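Open Doors at Veltura

Saturday, 30 March 2019, ten past nine, and the line outside Veltura's workshop already goes past the bike rack. Families mostly. A few students with laptops under their arms. One man with a folding chair, who clearly has done this before.

Doors open at half past. Coffee in paper cups, name stickers, a map photocopied so many times the toilets have vanished. Six stations, it says. I find five.

Beverley Penrose runs the day and talks at walking speed, meaning fast. Veltura makes gripping tools and the software behind them, she tells me over her shoulder. Forty-two people work here now. Last June they were still in two rooms over a print shop. "Watch the cable," she says. I step on the cable.

Station one is bins and boxes, the old stuff. An arm called Clarnis lifts a carton, turns, puts it down, lifts it again. The kids love it for a minute and a half. The arm has a fenced-off corner and a yellow light and does exactly what it did when it was built. Fine. Not what I came for.

What I came for is in the back. Soft things.

Cloth is the problem everybody here wants to talk about. A box has corners. A towel has whatever corners it feels like having today. Musyoka Were has spent most of two years on it and still gets visibly annoyed at fleece. "You pick it up and it's a different shape," he says. "You put it down, different again. So what did the robot learn?"

His answer is to let people do it first. No robot arm, just the business end of one, held in the hand. You pinch, you lift, you fold, and the tool records how you went about it. Visitors get a turn after a two minute talk from Noémie Simard, who has given it so often this morning that her voice is going. 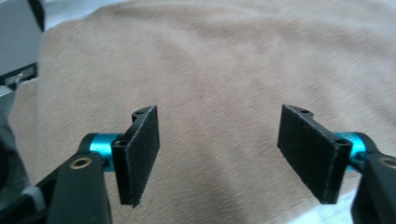 My turn. Harder than it looks, and I fold laundry every week of my life. The temptation is to come in from above and grab. Simard stops me. Low and flat, she says, get the fingers close to the fabric, let it bunch a little, then close. First try, I get air. Second try I get far too much. Third try, a decent pinch and a round of applause from a girl of maybe seven, who then takes the tool off me and does it in one.

Her attempt goes in the good pile. Mine, I'm told, are "also useful."

The target for the project is 1,000 clean folds before summer. They had 138 when the doors opened. Were won't say how many of today's will survive checking — people talk, people wave the thing about, somebody's sleeve gets in the way. He'd rather have a messy pile from lots of hands than a perfect one from his own. His own hands, he says, have gotten weird. Too careful.

Across the aisle Lucrezia Negri is having a rougher morning. Her station is the finished version, or the nearly finished one: a full arm named Ritovach that's supposed to fold a dish towel in half on its own. At eleven it does. At eleven ten it folds the towel and a corner of the tablecloth. Big laugh from the crowd. Negri laughs too, a bit late, and types something.

Florêncio Brandão, who came up from the Kramer laundry plant with a notebook and a lot of questions, isn't bothered by the tablecloth. He wants to know about wet sheets. Can it do wet? Not yet. Heavy? Not yet. How long per towel? Negri gives him a number and he winces, writes it down, underlines it. My people are four times faster, he says. But they get sore wrists, and they quit. He stays for two more runs and asks for a card.

Lunch is sandwiches, gone by noon. I go back for annother try at the folding table and there's a wait, so I hang about and listen. A retired tailor is explaining bias cut to Were. Were is taking notes on the back of the map.

Penrose comes by, still walking. Did I see everything? I ask where station six is.

"Upstairs," she says. "Its locked. Come in June."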